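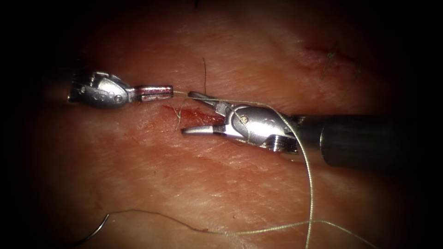

Two instrument tips close together over a small incision.

Gelolov Standing Mat, OR Series
Made by Flerkura
Item 2000-L, charcoal or slate blue
In stock at Stustville

We carry a lot of things that go on an operating room floor, and this is the one we get excited about. The Gelolov is a gel-core standing mat for people who spend their working day on hard flooring: scrub techs, first assistants, circulating nurses, sterile processing staff. It's soft under the heel, firm enough under the ball of the foot that you don't wobble when you turn, and it wipes clean in less time than it takes to find the bucket.

If you've only ever stood on the thin foam kind (the ones that curl at the corners by spring and then get kicked under a cabinet), stepping onto this is a treat. The gel gives a little, then stops giving. Your knees stay loose. We keep one behind the order desk and people fight over it on inventory days!

What it's made of

The core is a single poured slab of gel, with no seams inside. Around it is a smooth skin, sealed at the edge all the way round so there's no stitching for fluid to creep into. All four sides are beveled. The underside has a shallow ribbed pattern that holds on vinyl, terrazzo and sealed concrete. It doesn't do as well on floors with a fresh coat of wax, so give those a day first.

Sizes

Small: 20 by 30 inches. One person, standing mostly in one place.
Long: 20 by 70 inches. Two people side by side, or one person who moves between the table and the back stand.
Corner: an L-shaped mat, made to order. Send us your measurements and we'll send back a drawing before anything is cut.

The Long is our favorite and the one we'd tell a friend to buy. It does weigh more than you expect. There is a molded hand slot at one end, and it's much easier to walk it on its edge than to carry it flat.
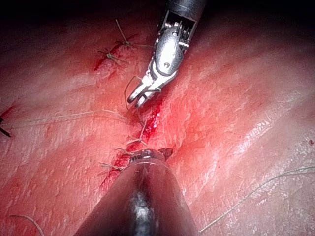 Long cases are where a good mat earns its floor space. The first hour on any surface is fine. It's the third and fourth hours when feet start to ache and people start shifting their weight from side to side, and that's the stretch Flerkura had in mind when they reworked the gel for this series. The older version was softer and felt wonderful for ten minutes, but heavier users sank right through to the floor. The new one is noticeably firmer. If you owned the old mat and loved the squish, try the Small first and see what you think.

Cleaning

Wipe with your usual quaternary or peroxide-based surface disinfectant, leave it for the contact time printed on the bottle, then wipe again with plain water. Dry both sides. Don't autoclave it, don't run it through a cart washer, and don't fold it for storage. Chlorine bleach will dull the slate blue after a while – charcoal hides it better.

Storage

Hang it or lay it flat. Most of our customers hang theirs on the Intarasuk wall rail, which has two wide padded hooks and takes up to three mats. The rail is sold separately and comes with screws for stud mounting only, so bring your own anchors for tile or block. A mat that has been rolled for shipping will relax by the next morning if you leave it skin side up at room temperature.

A note from the order desk

I've been selling floor goods for a long time and mats used to be the dullest page in the catalog. I wore out two pairs of insoles testing this one against the four others we stock, and I'd still pick it. My only gripe is the color range. A green would be nice! I keep asking.
– Ulises Aravena

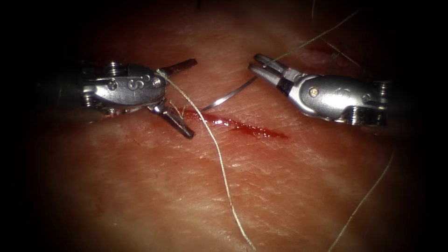 A thin, slanted incision, with an instrument on either side.

Ordering

Small, charcoal or slate blue: $116 each
Long and Corner: call or write for current pricing

Orders received before noon leave Stustville the same day. The Long ships rolled in a tube carton, and the Small ships flat. Corner mats take longer, and we'll give you a date with the drawing.

Returns are accepted on Small and Long mats that are clean and still have the Flerkura tag on the underside. Corner mats can't come back once they're cut, so measure twice, and please mark on your sketch which way the door swings. You would be surprised how often we have to ask.

Warranty

Flerkura covers the sealed edge and the gel core against splitting and leaks for three years from delivery. Punctures from casters, dropped sharps or chair legs aren't covered. If a stool with small hard wheels lives in the same room, keep it off the mat or swap the casters for wide soft ones (we have those too, under Stools and Parts).

Also worth a look

Intarasuk wall rail, two hooks
Gelolov edge strip, for joining two Long mats end to end
Gelolov Bench Series, a lighter mat for labs and pharmacies, same gel with a thinner skin

Page updated 29 January 2026. The next run of slate blue is due in June, and charcoal is on the shelf now in both standard sizes.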